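Skerley publishes Muster grasping results, with reservations

Idovgate, June. Skerley has published the first results from Muster, its method for teaching robots to handle soft food packaging from demonstrations made by people using a hand-held gripper. The company says the numbers are encouraging and should be read with more care than results of this kind usually get.

A policy trained only on Muster demonstrations completed 65 per cent of its trials on packets it had seen in training. On unfamiliar packets it managed 60 per cent. The gap is smaller than the team expected, and Skerley does not yet claim to know why. One dull possibility is that the unfamiliar packets were too much like the familiar ones.

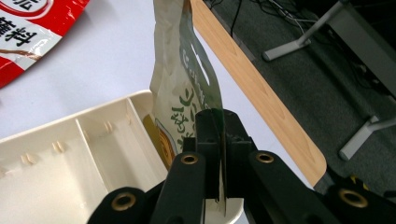 Soft packaging was chosen as the test because published grasping scores lean heavily on boxes, tins and blocks. A rigid box can be gripped almost anywhere and still come up. A snack bag has far fewer good places, and one of them is the flat sealed flap at the top, where the jaws can close on film instead of contents. People holding the gripper tend to go for the flap without being told to. The trained policy often copies them, but whether it has learned anything about flaps, or only that the upper end of a tall thing is a fair bet, can't be settled from success rates alone. Earlier work in this field, some of it Skerley's own, has been too quick to assume the first.

The comparison was against Tapia, the company's older method, in which an operator steers the robot arm directly. Tapia scored up to 5 points higher on familiar packets and did no better on unfamiliar ones. Muster sessions were quicker to record. Skerley has not put a figure on the saving, as the two methods were run by different people with different amounts of practice.

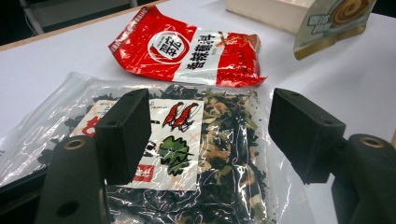

Several limits apply. All trials took place at a single site in Idovgate, under steady indoor lighting. A trial counted as a success if the packet was lifted and held for 2 seconds, which says nothing about whether it could then be packed, stacked or handed to anyone. Damage to contents was not scored. Crushed goods would have passed.

Skerley does not consider Muster ready for warehouse or shop use and is not offering it for sale. The trial protocol, including the failed attempts, can be had on request from the Idovgate office. Groups who try the method on other packaging are asked to send in their results, above all the poor ones.

Notes to editors

Muster and Tapia are internal project names. Percentages refer to completed trials only; runs stopped for equipment faults were left out and are listed separately in the protocol.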